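July, evening

I stayed late again at Wokov. Mulugeta Chala went home before me, but first he showed me once more how to hold the control handles. He says I squeeze like a person who is afraid the thing will run away. Maybe he is right. When my own fingers are tense, the grippers also move in small jumps, and then the recording is no good for teaching.

The task is the pink ring. One arm must pick it up and the other arm must take it from the first. With my hands I can do this without thinking. With the arms I must think about every centimeter, and I have no feeling in the fingertips, only my eyes.

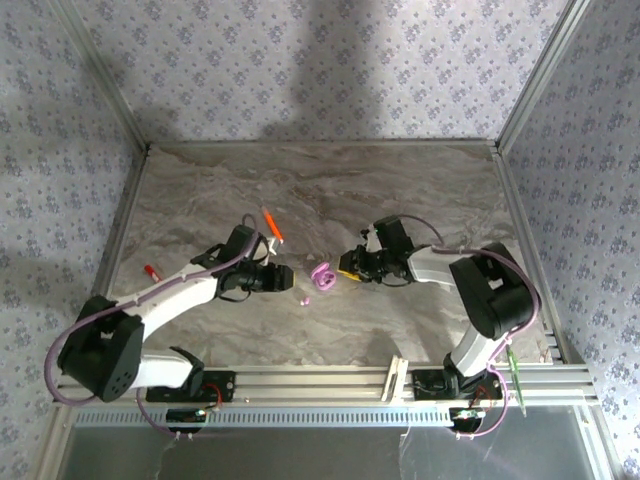
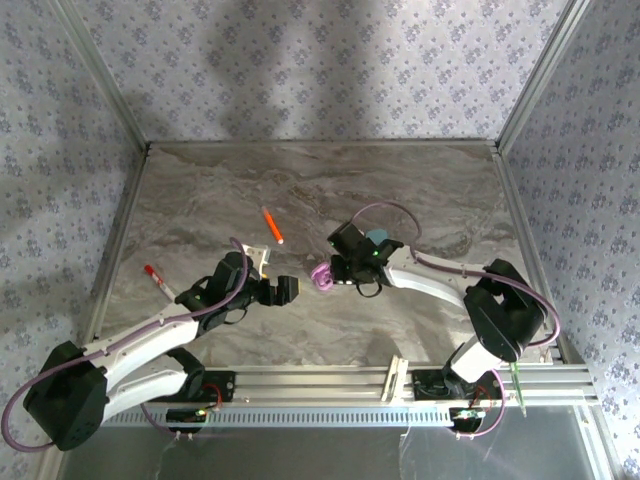
We have 147 good recordings now and 13 of them are mine. Two from today I deleted myself, before Mulugeta could see them. In one I waited too long in the middle, and he explained to me last week that the robot will learn the waiting too. I did not know this at first. I thought slow was the same as careful.

The flower wallpaper always makes me think of my aunt's kitchen in Ditham. I looked at it so much today that I see small flowers when I close my eyes.

On the bus I practiced with two fingers on my knee, open and close, open and close, and a boy was watching me. Tomorrow I want to try with the left arm giving and the right arm taking, and I must remember to ask Mulugeta for the key to the drawer. Also buy bread.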